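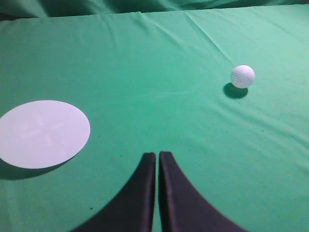
Applications open for the Cornden stage combat and movement course

The Cornden studio is taking applications for its evening course in stage combat and physical performance, which starts in October. The course is meant for working and training actors who have some experience on stage and want to be safer and more useful in a rehearsal room. You do not need to have held a sword before. You do need to have been in at least two full productions, in any role with movement in it, and you should be able to get up and down from the floor without help.

The course is led by Matěj Skála, who has been arranging fights for small and mid-size theaters for most of his working life. Members who saw Flerkevden last spring will remember the staircase fight at the end of the first act. That was his, and part of the second term is built on the same material. Kausar Mohmand will teach the movement classes and will also run the voice sessions, which are new. Last year's group asked for them after finding that they could get through a fight cleanly or speak the text clearly, but had trouble doing both at once.

What the course covers

The first term is unarmed work: falls, rolls, slaps, hair pulls, chokes, and the basic rules of distance and eye contact. Every class begins with a warm-up of 40 minutes. People sometimes ask if they can skip it and come in late from work. They can't. If you know you will be held up at your job more than once or twice in a term, please wait for the weekend version, which we hope to offer next year.

The second term adds weapons. Students begin with the single sword and move on to dagger and quarterstaff if the group is ready. All weapons belong to the studio and stay in the building. Please do not bring your own, even if it was sold to you as stage-safe. Matěj inspects each blade before class and has no time to check extra ones.

Voice sessions run through both terms. Kausar works on breath under effort, shouting without damage, and the small sounds that sell a hit to the back row. Students learn a speech of their own choosing in the first weeks and use it for the rest of the course, so pick something you can stand to hear many times. Verse is fine. So is a page from a modern play, as long as it is a single speaker and was written for the stage.

The final showing

Both terms lead to a showing in the Itora, our smaller house. Students work in pairs or threes on a scene with text and a fight of at least 2 minutes. Scenes are chosen with the teachers, and casting is open, so expect to play against type now and then. Friends, family and agents are welcome, and there is no charge for seats. We do not film the showing for the public, but each student gets a copy of their own scene for personal use.

The showing is not a certificate exam, and the course does not license anyone to arrange fights for other people. We mention this every year and will go on mentioning it. Students who want to move into fight direction should talk to Matěj at the end of the second term, and he can suggest where to train next.

Cost and places

The fee is $1000 for both terms and can be paid in 5 equal parts. It covers teaching, use of weapons and pads, and the showing. It does not cover shoes or knee pads, and you will need both. Flat shoes with a thin, clean sole are best. Running shoes grip the floor too hard and are the usual cause of turned ankles.

A reduced fee is available for two students in each group, paid for out of the Skála fund. There is no separate form. Tick the box on the main application and write a few lines about your situation. Those lines are read by the office and are not passed to the teachers, so they have no effect on whether you are offered a place.

How to apply

Send us a resume, a recent headshot and a short letter that says what physical work you have done and what you want from the course. Dance, gymnastics, martial arts and clowning all count. If you have an old injury, tell us which one and how it affects you now. It will not rule you out, and most of the exercises have a second version that is easier on the knees and back.

Applicants are then asked to a group workshop at the studio. There is no prepared speech. You will warm up, play some partner games and learn a short sequence, and the teachers will watch how you listen and how well you look after the person across from you. Speed is not important at this stage - several of our best students have been slow learners.

Wear clothes you can move in, tie back long hair, and leave rings and watches at home. The door opens half an hour before the workshop and is locked once it begins. Street parking near the studio is hard to find in the evening, so allow extra time if you are driving.

Offers go out by email after the last workshop. If you are placed on the waiting list, please keep the first weeks of October free, as a place sometimes comes up just before the start of term.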